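Two-arm cell in the shared shop, build thread, part 7. The project is called Gollon now because the shelf label needed a name.
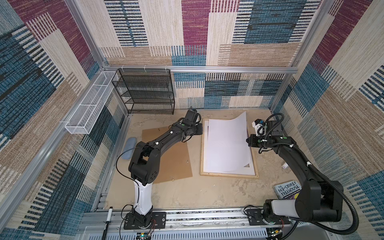

Both arms bolt to the front rail. I had the right one on the side post until July and the reach was bad.

Current job is picture frames. Paper is harder than the wood. The grippers close fine on a frame edge and then a loose sheet curls up and they miss it.

Slowed the wrist joints to 60 percent. Fewer bad grabs, longer runs.

Log is at 2,872 attempts, all tasks combined.

Next up: softer fingertips and a cleaner cable run on the left arm. If you've printed tips in flexible filament, tell me what infill you used.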